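4.2 Surface wear as evidence of use

The claim that a worn surface tells us how a room was used is made often in the literature on workplaces, and it is made with more confidence than the evidence allows. The Herketti checklist, still the most common tool for this kind of survey, asks the observer to grade a floor or tabletop from 1 to 5 and then to treat the grade as a stand-in for hours of activity. We used the checklist at both of our sites, Satovport and Zastedeck, because reviewers of our earlier work asked for it. We remain unconvinced that it measures what it says it measures.

There are two problems. The first is that marks of very different origin get the same grade. A patch of dried paint can be left in a minute by one careless person. A dull, rubbed area may take years. The checklist adds these together as though they were the same kind of thing, and a room that was painted once in a hurry can score higher than a room that has been worked in every day. The second problem is that nobody grading a surface knows when it was last cleaned, or with what. At Satovport the cleaning records covered only part of the study period, and at Zastedeck there were none that we could find.

Of the 41 surfaces graded, 30 received a 3 or a 4. This bunching in the middle of the scale is sometimes read as a sign that most work surfaces wear in much the same way. A simpler reading is that observers avoid the ends of a scale when they are not sure what they are looking at. Figure 6 is a fair case of the difficulty. Our two observers gave it a 2 and a 4, and each could defend the choice from the wording of the checklist.

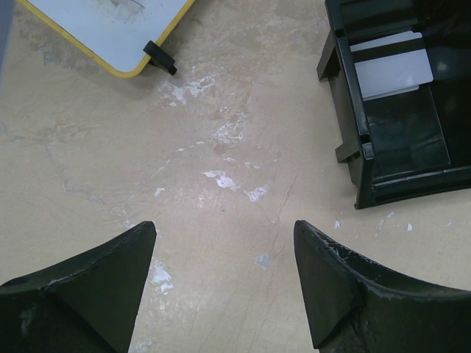 Figure 6. Beige surface with white patches and flecks, grayish smudges and a fine dark line, which may be a crack or a scratch. A white board with a yellow border lies at upper left and a black compartmented tray stands at upper right.

The observer who gave the lower grade took the white marks to be residue sitting on top of the surface, something like paint or plaster, and so left them out of the score. The other counted them in full. Neither had any means of settling the matter by eye, and the checklist gives no guidance. The dark line caused a second split. If it is a crack, it belongs under damage. If it is a scratch, it belongs under wear, and the two headings carry different weights in the final score.

We also looked at whether loose items near a mark could help explain it. Sproģis, the coding scheme we used for objects, records boards, trays, bins and similar things together with the part of the surface they sit on. The hope was that storage items would turn up beside cleaner areas and working items beside marked ones. Some of our entries fit that pattern and a good number did not. A tray may be set down anywhere. Where it stands at the moment of recording says very little about where it stood in January, and we see no honest way to argue from one to the other.

It could be said that these doubts would shrink with a larger sample, and that 200 surfaces would smooth out what 41 cannot. We do not think so. More entries would narrow the spread around the average grade, but the average would still mix spills with rubbing and cracks with scratches — the same confusion, reported with smaller error bars. For the rest of this paper we therefore report residue, staining and line marks separately, and give the combined Herketti grade only in the appendix, for readers who want to compare our sites with older surveys.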